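Grading Less in November

I teach ninth and tenth grade English at a public high school, and last November I stopped putting numbers on drafts. Several people have asked me how it went, so I'm writing it down in one place.

The old system was simple. Every draft got a score out of 10 and a few comments in the margin. Students looked at the score, asked a friend what they got, and put the paper away. I was spending my evenings writing comments that went straight to the bottom of a backpack.

The new system has two parts. Drafts get comments only. After that, each student writes a short note back to me saying which comment they plan to use and what they will change. The final version gets a score, and I read the note next to it.

The first two weeks were rough. Students wanted the number. One boy asked me every day whether his draft was "like an 8 or more like a 6," and I kept telling him to look at the second comment. Parents emailed too, mostly polite. They were used to seeing drafts in the online gradebook and thought the blanks meant missing work. I should have sent a letter home before I started. I sent one after, and the emails mostly stopped.

Toshiko Hayashi, who teaches history across the hall, tried it with her document essays at the same time. She cut the note down to one sentence, and her students wrote better ones than mine did. I've since shortened mine to two sentences. I also stopped correcting every comma. I pick one kind of mistake per draft and mark it twice.

Some things did not improve. Kids who didn't turn in drafts before still don't turn them in. The notes add to my reading pile, so I have not saved any time at all. The final essays are longer, and I can't say yet that all of them are better. The ones from my sixth period are.

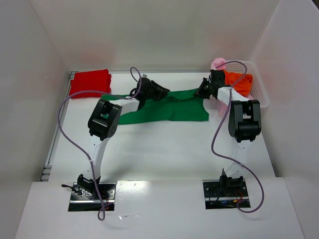 Comments work best on a draft when they ask for one thing the student can do that night. "Develop this" is useless, and I wrote it for years. I now try to name the sentence and the job: move this up, cut this, say who did it. A draft at that stage is like the green cloth there, mostly spread flat but with a fold still running across the upper right part of it. I don't need to tell the student to do the whole thing over. I need to point at the fold.

Next semester I'm going to try the same approach with the research paper, which has a 1000-word minimum and three checkpoints. I'm not sure the notes will hold up over that many rounds. Daichi Yokoyama in our department thinks students should write their note before they see my comments, as a guess at what I'll say. I like that and will probably start with tenth grade. I still have to figure out what to put in the gradebook for the checkpoints, and I'd like to get that letter home first this time.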